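Can a robot clean your room yet?

Short answer – sort of. Long answer, keep reading.

Robots are great at one job done over and over. Same part, same spot, all day long. Your room isn't like that. Stuff is everywhere, and it's never in the same place twice.

Think about a messy pile. A bottle tipped over. Paper tubes that roll. A flat little box. Wrinkly cloth under all of it. You look once and just know what to grab. A machine has to work out where each thing starts and stops, then how hard to squeeze. Too soft, it drops. Too hard – crunch.

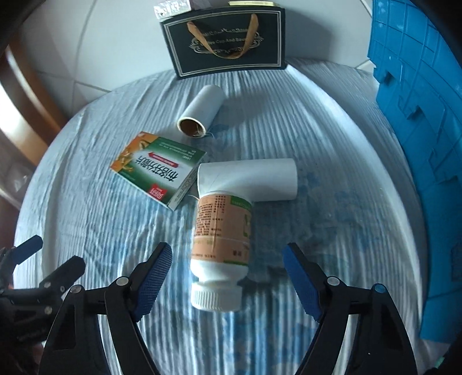

Mirela Miranda wrote in to ask why you can't just tell the robot the rules, like "bottles go in the bin." Good question! Rules are the easy part. But what's a bottle? Tall ones, squashed ones, ones lying down with the label all creased. You'd be writing rules forever.

So robots learn from examples insted. Lots of them. One small team, Prerno, used 3,813 tries at picking things up, and their machine still got mixed up by a sock.

Why so many? Two fingers, that's why. You have ten, plus skin that feels everything. Most grippers just pinch. Try it – pick up a cardboard tube with only your thumb and one finger. Now stand it up straight. Not too bad. Now a floppy packet of tissues. Harder, right?

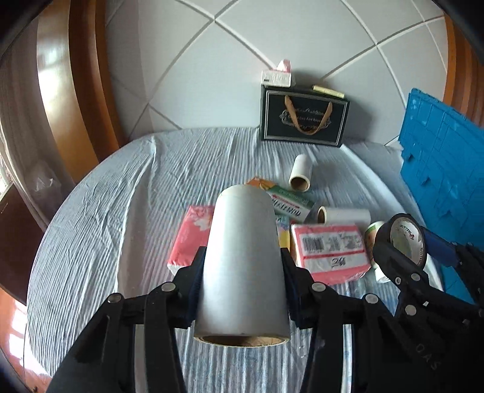

Then there's speed. Tidying 70 toys might take you ten minutes (if you stop playing with them). A robot could need the whole afternoon, and somebody has to be close by when it gets stuck.

What they can do now: vacuum floors, carry boxes, move shelfs around in big warehouses. What's still hard: laundry, dishes, under your bed.

So yes, you still have to clean up. Sorry. Maybe ask again when your in high school.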